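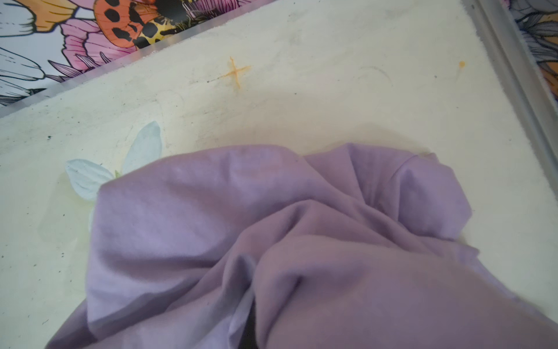
12/08/2025

Workshop notebook, long table

Sorting day for the soft goods. Started with the purple knit because it was on top of the bin, and worked down from there. The aim was to get the whole bin folded, labeled and onto the Kivon shelves before the Villa order comes in and we need the table back.

Purple knit. T-shirt weight, or a light towel, hard to say without the label. Soft, matte, takes a crease very easily. Bunched up it holds its folds and does not relax by itself. Folding method: shake once, lay flat, smooth from the middle outward with the side of the hand, fold in half and then in thirds. Pulling at the corners to get the creases out does not work with this type of knit. It stretches on one side and then the edges no longer meet. I did it twice that way before giving up and going back to smoothing.

Flowers. The artificial ones keep getting mixed in with the cloth. The pale blue-white one was under the edge of the purple knit. The petals bend if anything heavy sits on them overnight, so flowers now go in the shallow tray on the window side and do not go back in the bin, even for an hour. If a petal is bent, hold it over the kettle steam for a few seconds and press it flat under a book. Did this with two from the last batch and they came out fine. Do not use the iron. The Pustunik ones have a coating that goes shiny under heat and then they look like plastic.

Table. The top needs attention. It is a pale cream-yellow and shows everything: specks, scuffs, gray rub marks that look like pencil, and the orange-yellow cross with the orange dot off to the right of it. I would like to leave the cross where it is for now. I used it today as a center mark for folding and it saved measuring each time. The dot can go.

Cleaning test, done at the left corner on a patch about the size of a hand:
Damp cloth only - took off dust, nothing else.
Dish soap and warm water - lightened the gray marks a little.
White eraser - best on the gray lines, slow, leaves crumbs.
Baking soda paste - worked on the scuffs but left the surface dull. Would not use it on the whole top.

The small dark specks did not move with any of these. They may be in the surface and not on it. Leaving them.

One thing to watch: the eraser crumbs stick to knit. I put a folded piece down on the patch before wiping it and spent longer picking off crumbs than I had spent cleaning. Brush the table down first, then wipe, then wait for it to dry before any cloth goes on.

Count for the shelf sheet. 23 pieces folded and labeled today. The sheet has us at 1,265 for the year with these added, assuming the November page was carried over correctly. I have not checked that. There are 7 pieces set aside with no label or with a label I could not read. They are in the gray crate under the table with a slip on top. Please do not fold them in with the others until somebody has matched them to the Zustham list.

Shelves. The Kivon shelves are rated for up to 50 folded pieces each according to the card taped to the end, but that must be for thin stuff. With towels the stack leans well before that. I split the towels over two shelves and put the knits between them, which holds both stacks upright. Labels face out, fold side out, same as before.

Labels are running low. The roll in the drawer will do for this week. The new ones should be the matte kind again. The glossy ones smear when you write on them with the fine marker, and the marker is the only one left that works.

Light over the table is fine in the morning. After lunch it gets hard to tell lavender from the pale gray, and I put one piece in the wrong stack and had to go back for it. Sort by color before lunch, fold after.

Still to do:
Eraser over the rest of the gray marks.
Take off the orange dot, try a little rubbing alcohol on a cotton swab first.
Redraw the center cross with tape in case the marks wear off. The upright stroke is wavy anyway.
Check the November page against the shelf sheet.
Match the unlabeled pieces.
Order labels.
Find a lid for the flower tray.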